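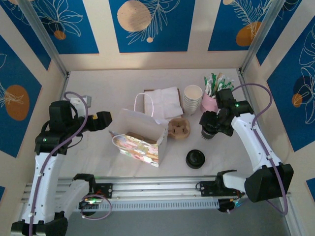

Coffee stuff out, floral bag ready to fill.

How to pack a coffee-break gift bag

Quick one today, got 6 of these to do before March. Budget is tight so most of it comes from the kitchen cupboard.

What you need
Paper gift bag with a rope handle
Stack of paper cups
Cardboard cup carrier
Folded napkins
Packets and stir sticks
One small extra – a charger, a mug, whatever
Tissue paper and a small box

Step 1. Clear the table. Really clear it. Lay everything out flat before anything goes in the bag, or you'll forget the napkins. I always forget the napkins.

Step 2. Check the bottom of the bag. If yours came with a cardboard insert push it down flat, corners too. Bags from Premdale come with one, the Wirora ones don't, so cut your own from a cereal box.

Step 3. Cords. Worst part. A white cable looks like nothing till it snags on the handle and pulls everthing out. Fold it back and forth, twist tie in the middle, then in it goes. Block first, cable on top.
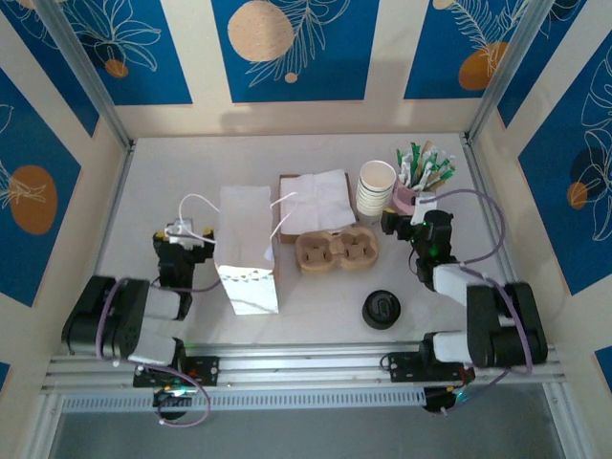
Step 4. Cups and napkins. Keep the cups nested, open end up. Napkins down one side, still folded. Stir sticks last – they poke thru thin paper.

Step 5. The kid's box. If there's a child in the house, add a little something in its own box. Cartoon animal faces, bunting flags, that sort of thing. No need to wrap a box with that much going on already.
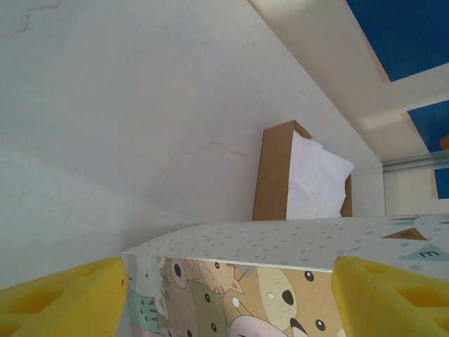 Plain cardboard ones are different, those want tissue. Two sheets, crumple, stuff, let it puff out over the top. Don't press it down.

Step 6. Lift the bag by the handle, once, slowly. If it tips, move the heavy thing to the middle and try again. Tag on the handle, done.

Next up – same bag but for tea.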